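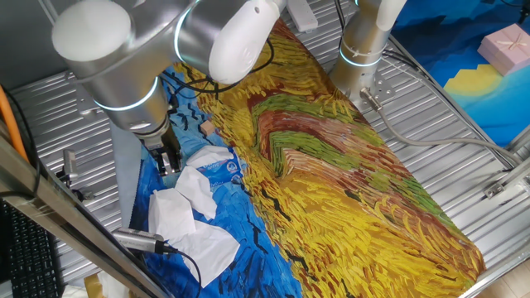

**Wheat field runner – wash it, hem it or leave it alone?**

**flestaden_fatos**
Hi all! I finally have a long printed cloth with one of those Van Gogh-style wheat fields on it (deep blue sky, loads of yellow and ochre, a green and reddish-brown path bending through the middle) and I love it more than I should. It's going on the hall table at my sister's place, which is 25 inches deep. Two questions. Can I machine wash it without the blue bleeding into the wheat? And do I need to hem the short ends or just press them?

Also, used tissues. My family treats any cloth on any table as a place to park them, and I'm sick of it already.

**kresimir_n**
Cold wash, inside out if it has a backing, no softener. I've had a printed one from Jestura since July and the yellows are as loud as ever.

**drukgate291**
Gonna disagree with Krešimir. Dark blue next to yellow is the worst combo going. Dab a hidden corner with a damp white rag first – if anything comes off, hand wash only. I turned a sunflower print green at 30 degrees and I'm still mad.

**kresimir_n**
30 is warm to me, I said cold! But fine, do the rag test.

**flestaden_fatos**
Rag test tonight then. What about the ends?

**ederquilts**
Hem them. Narrow double fold, mitered corners, thread that matches the yellow because there's so much more of it than blue. Pressing alone lasts until the first wash.

**drukgate291**
Or bind it in dark brown to go with the little brushstrokes. Looks more finished imo.

**ederquilts**
Brown binding makes everything look like a placemat, sorry.

**kresimir_n**
For the tissues, put a small lidded bin right beside the table. A bowl ON the table just fills up and looks worse.

**flestaden_fatos**
Update: rag came up clean on the blue and on the green part of the path (phew!!). Going with cold wash and the narrow hem in yellow. Bin is on the list. Still thinking about the brown binding though, don't tell Eder.

**ederquilts**
I can read, Fatos.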